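Fraser to relay brick sidewalks ahead of winter
2018-11-02
By Nirbridge local desk

Fraser will take up and relay the worst sections of its brick sidewalks under a contract awarded to Falell, a paving firm based in Nirbridge. The contract covers 19 sections, most of them on the older residential streets, with a combined length of over 900 yards.

A condition survey completed in May graded each section on joint width, surface level and curb alignment. Sections with a height difference of more than half an inch between adjoining bricks were placed in the first group. Sections with curb damage only were placed in the second.

Bricks that pass inspection will be cleaned and reused. The sand bed below them will be removed, the base compacted and new bedding sand leveled before the bricks go back. Joints will be filled with dry sand and swept twice. Broken curb will be cut out and recast in place.

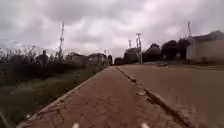
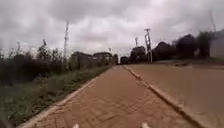
Brick sidewalk with concrete curb.

Schedule and access

Work is divided into 2 phases. The first takes in 13 sections and starts this month. The remaining sections will be relaid in spring, when overnight temperatures allow concrete to cure without heated covers.

Each section will be closed to foot traffic while the bricks are up. Temporary ramps will be placed at driveways, and residents will get a printed notice before work reaches their block. Parking will be restricted on the side of the street where crews are working. Trash pickup is not affected.

Weeds and grass along the edging will be cut back before excavation. The contract does not include tree removal. Where roots have lifted the bricks, the base will be reshaped over them and the slope of the walk adjusted to match.

Falell must correct any settlement found at the final inspection at its own cost.

Recent items
Fullomum water main test moved to evening hours
Nirbridge bus shelter bids opened
Leaf collection routes for Fraser
Storm drain cleaning begins on east side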